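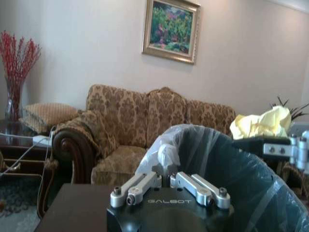 Trash Day at the Robot House

I got to spend a whole afternoon at the Clarkorik open day, and I'm going to tell you all about it, because I learned more there than I ever did from a movie with robots in it!

First, the room. I was expecting a lab with white tiles and blinking lights. What I walked into was a living room! There was a sofa with a fancy flowered kind of pattern, a painting in a gold frame, and a tall glass vase full of twigs with red berries. It looked like my grandma's place.

The robot doing the work was called Eda. (It says GALBOT on the gripper, but Eda is the name everybody used, so I will too.) A gripper is a robot's hand. Eda's has two metal fingers made of bars joined with pins. Try this: hold out your thumb and one finger and pinch a sock with them. Now pick up a pencil. Now a grape. You just did what a gripper does, and you probably didn't squash the grape.

How does Eda know where the trash is?

There's a little camera close to the gripper, so when the arm moves, the camera moves too. Imagine having an eye on your wrist! You could look under the couch without getting down on your knees. The picture goes to a computer, and the computer has to work out which parts are bin and which parts are everything else.

Why are bags so hard?

I asked Thierry Hervieu, who was running the demonstration, and he handed me a trash bag and told me to look at it. So I did. It was shiny, and I could see light coming through it, and every time I moved my hand it turned into a new shape. A block always looks like a block. A bag can look like 200 different things before lunch.

The bin had a big dark bag in it, with a crumpled white one tucked in at the side. You and I see two bags right away. A computer sees dark bits and bright streaks and wrinkles, and it has to be taught where one bag stops and the other starts.

Practice, practice, practice

Thierry told us the team had tried the bag job 215 times before the open day. On the first 80 tries they were mostly fixing mistakes. I felt a lot better about my piano lessons after that.

What if something goes wrong?

There's a big red stop button, and a grown-up stays next to it. We all had to stand behind a line of tape on the floor, and the line was there for the whole 30 minutes, even when the arm was resting. One boy put his toe over it and Thierry waited, very politely, until the toe went back.

The next open day is in September, and they're hoping to have a go at folding blankets. I want to see that one! Bring a question with you. Mine is going to be about socks.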